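Food Waste in Shared Kitchens: Project Report
Yolandi Mabuza
Submitted 2024-07-15

3. Method

I looked at how bread is bought, stored and thrown out in shared student kitchens. Four kitchens in the Skistside residence took part, with six residents in each. Everyone filled in a paper log for three weeks in March. They wrote down when a loaf was opened, where it was kept, and what was left when it went in the trash. I collected the sheets at the end of each week and typed them into a spreadsheet.

I left out rolls and wraps. Few people bought them, and the logs did not always say which was which.

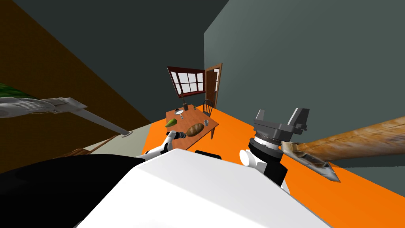 Figure 4. Loaf of bread on a tabletop (computer rendering).

4. Results

Most of the waste came from loaves that were open at the same time. People bought their own bread even when a housemate had just started one. Mold was the most common reason given for throwing bread out, followed by "dry" and "not mine."

The kitchen that agreed to freeze half of each loaf threw out the least. Two residents there said they forgot about the frozen half – both found it later while cleaning.

5. Limits

The logs depend on people being truthful, and some sheets from the last week were blank. I did not weigh the bread. Slices were counted by the residents, and slice size differs between brands.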